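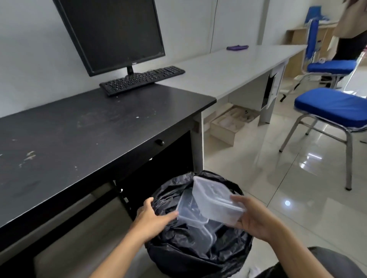
Clear plastic food containers going into a lined bin next to a desk.

Windows service stops answering WMI queries after a few hours, restart of winmgmt fixes it

Mwende Langat
Posted 2020-05-12

I maintain a small inventory collector called Hiltmont. It runs as a service on a Windows Server 2016 machine and polls 42 workstations over WMI. For each workstation it reads Win32_OperatingSystem, Win32_LogicalDisk and Win32_Product, then writes the result to a local database. The poll interval is 300 seconds.

After several hours the queries against the local machine begin to fail. First they get slow, then they return 0x8004106C (quota violation). Remote queries to most of the workstations still work at that point. If I restart the winmgmt service everything is normal again until the next time.

What I have checked so far:

winmgmt /verifyrepository reports that the repository is consistent.
Free memory on the server is fine.
The event log under WMI-Activity/Operational has many 5858 entries, nearly all with the process ID of my service.
Handle count of the WmiPrvSE.exe instance goes up steadily and does not come down.

The collector is written in C# with System.Management. I create one ManagementObjectSearcher per class, call Get(), loop over the collection and drop it. There are no event subscriptions in my code. A second tool, Cevolano, is installed on the same server and also uses WMI, but stopping it makes no difference.

Is this a known leak in the provider host, or should I raise the quota? I would prefer not to schedule a restart of winmgmt, as other services depend on it.

montecinos_admin

Rebuild the repository. Stop winmgmt, rename the Repository folder under C:\Windows\System32\wbem, start the service again. It fixed the same thing for me on a 2012 box in February.

jrmcombe

Do not rebuild the repository if /verifyrepository says it is consistent. Some products register their classes only at install time and you would have to recompile their MOF files or reinstall them. It will also not help with a quota error.

0x8004106C means that a limit was reached, either in the provider host or for the calling user. You have two separate problems.

1. Undisposed objects. ManagementObjectSearcher, ManagementObjectCollection and each ManagementObject hold COM references. If you just let them go out of scope they stay alive until the garbage collector runs the finalizers, and in a service with low memory pressure that can take a very long time. Put all three in using blocks. The one most people miss is the object inside the loop:

using (var searcher = new ManagementObjectSearcher(scope, query))
using (var results = searcher.Get())
{
 foreach (ManagementObject mo in results)
 {
 using (mo)
 {
 // read properties here
 }
 }
}

Also set searcher.Options.ReturnImmediately = true and searcher.Options.Rewindable = false. With Rewindable left at its default, WMI keeps every returned object in memory so that the collection can be enumerated again. You only read it once.

2. Win32_Product. Remove it. Enumerating this class makes the MSI provider run a consistency check on every installed package, and it may start a repair. Look in the Application log of any polled workstation for MsiInstaller event 1035. With your interval you are probably producing a block of these on every pass. Read the Uninstall keys from the registry instead, through StdRegProv if you want to stay with WMI:

HKLM\SOFTWARE\Microsoft\Windows\CurrentVersion\Uninstall
HKLM\SOFTWARE\WOW6432Node\Microsoft\Windows\CurrentVersion\Uninstall

The quota values are in the class __ProviderHostQuotaConfiguration in the root namespace (root, not root\cimv2). You can view them with wbemtest. I would leave them alone until the two items above are done, otherwise you only move the failure to a later hour.

Mwende Langat

Thank you. I changed both. Handle count before the change was over 500 above the starting value by the time queries failed. With the using blocks and Rewindable = false it stays near 149 and comes back to that after each pass. Win32_Product is gone and the 1035 events have stopped on the workstations I looked at. I did not touch the quota or the repository.

One workstation still returns 0x800706BA, but that looks like a firewall rule and I will open a separate thread for it.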